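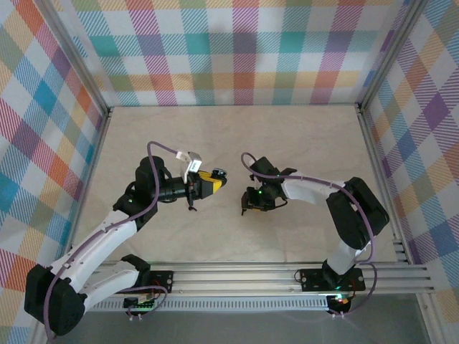
Please put the drain hose before the power in the next edition, one reader wrote to us, I had my unit running for a whole evening and then I found the carpet. We have followed this advice. In the earlier edition the hose came at the end of the section, and several people connected it too late.

Section 3: Setting up the Fleledar dehumidifier

Revised July 22, 2020

This section covers the floor-standing model with the internal pump. If you have the wall model, go to Section 5. Please read to the end of step 12 before you plug anything in.

3.1 Choosing the position

1. Stand the unit upright in the room where it will be used. If it was carried or stored on its side, leave it upright for 12 hours before you switch it on. The oil in the compressor needs this time to return to its place.

2. Keep a free space of two hand widths behind the unit and on both sides. The top must stay open. Do not lay clothes or paper on the outlet grille, even for a short time.

3. Check that the floor is level. A small slope towards the front is acceptable. A slope towards the back is not, and the tank float will give a false reading.

Note: In a cellar, choose the inner side of the room and not the outside wall. The air by an outside wall is colder, and the unit will defrost more often than it needs to.

3.2 Connecting the drain hose

4. Pull the grey cap from the outlet at the back. Keep the cap. You will need it again if you go back to using the tank.

5. Push the hose on to the outlet until it covers both rings, then tighten the clip by hand. Pliers can split the outlet, and this part cannot be bought separately.

6. Lead the other end to a sink or floor drain. With the pump switched on, the end may be up to 2 metres higher than the outlet. With the pump off, the hose must go down all the way.

7. Pour one cup of clean water into the tray and look for drops along the hose.

Caution: Do not put the end of the hose under the water in the drain. When the pump stops, dirty water can be pulled back into the tray. 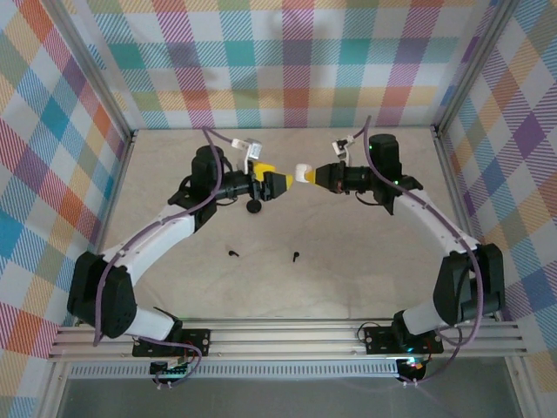

Tín Mạch
Technical writer, Asby Customer Guides

3.3 First start

8. Plug the unit directly into a wall socket. Extension leads are not permitted, including the heavy type sold for garden tools.

9. Press the power button once. All the lights come on for a moment and the fan starts. The compressor follows after a short delay. During this delay the air will feel the same as in the room, and this is normal.

10. Set the humidity. We suggest 50 per cent for a living room. For a cellar with old stone walls you may begin at 60 per cent and lower it week by week. If you dry an old wall too quickly, the plaster may crack.

11. Close the windows and the door. Leave the unit to work overnight.

12. In the morning, check the floor under the hose and write the reading from the display on the card inside the cover.

The sound level during normal running is around 42 decibels. It will be louder for the first minutes after each defrost.

3.4 The filter counter

The unit counts its running hours and shows a small F when the filter should be washed. The counter can go up to 2,046 hours. After that it stays on this number until you reset it, so a very old reading does not tell you how long the filter has been in use.

To reset, hold the fan button and the timer button together until the F disappears. Wash the filter with lukewarm water only, and let it dry in the shade. It must be fully dry when you put it back.

Note: Owners of units bought from Bovbridge before January have a different front cover. It opens from the left, and the filter slides out upwards. Vitale charcoal filters fit both covers, but they must be changed and not washed.

If the display shows E2 at any time, switch off at the wall and continue with Section 7.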